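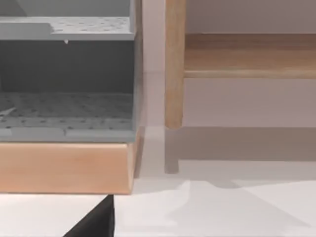
Catterall members to pick council candidate in March

Print this story | E-mail this story

Party members in Catterall will choose their own candidate for the town council seat after all, and after the long summer of grumbling we had over it, plenty of folks will be glad to hear so. The district office had wanted to send down a short list of five names, most of them new to the area.
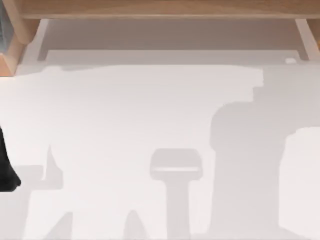

Elvia Serrano, who has chaired the local branch through three elections and a good many rainy Saturdays of door knocking, told members on 15 October 2026 that the short list had been dropped. A petition against it drew 379 signatures.

"People here wanted to be asked, that's all," she said, and she thanked everyone who had carried a clipboard. 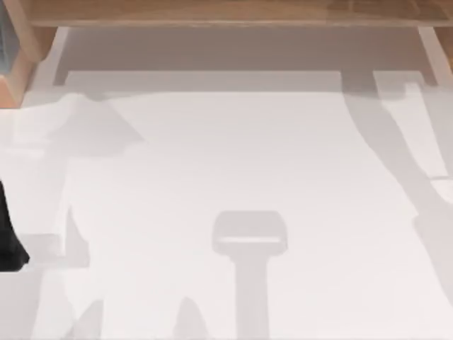 Two members have put their names forward so far, Bradley Ashworth and Ngozi Igwe, and both say they would welcome more company. Each hopeful needs the backing of 85 members to get on the ballot, and the vote itself will be held in March at the Sudari Hall, which seats 400 (so do come early if you like a chair near the front).

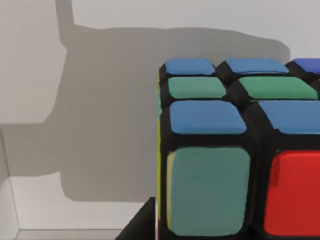 Can new members vote? Anyone who joins before the end of the year will get a ballot.

Contact us | Copyright Catterall news desk | Back to top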